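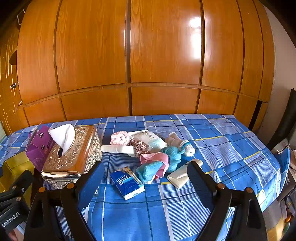
Teaching by Hand, Part 2: Recording Your Demonstrations

Welcome back, everyone. Last time we talked about steering an arm from a distance, with a controller in your hand and your eyes on a screen, and most of you found out how tiring that gets. This time you get to hold the gripper yourselves, and I think you will like it a good deal better. Your own wrist does the work, you feel when something slips, and a short pick that took you a minute by remote control is over in a few seconds.

The task is tidying a bed. Spread small household things over the sheet - tissue packs, a scrunchie, a towel, a plush toy, whatever you have at home - and move them one at a time into a box or basket of your choosing. Soft things are the heart of this exercise. A tissue box holds its shape and forgives a sloppy approach, but a fuzzy towel folds up under the fingers and takes the neighboring item along with it, and a patterned sheet makes it harder for the model to tell where the cloth ends and the object begins.

How to record

Start each demonstration with the jaws wide open and pause for 2 seconds before you move. Come down slowly, close, lift straight up, and carry the item at a steady height. Please keep your free hand out of it! I know how tempting it is to nudge a packet into place, but the arm at Rodinberg has no second hand, and it will wait for one.

Each pair needs 100 demonstrations, in sets of 15 or fewer, with a rest between sets. Rearrange everything after each set, and let some items overlap. If you fumble a grasp and recover, keep the recording. If you drop something on the floor, stop and start that one over.

A word on shiny surfaces. A polished wardrobe or a silver box will throw window light back at the camera, and you needn't hide from it, but do record at more than one time of day.

Handing in

Upload to the Skullavport folder by 27th June, with a page of notes on which 8 grasps gave you the most trouble and what you changed. We will train on the pooled set and watch the results together at the next meeting. Bring a snack, the training run is slow.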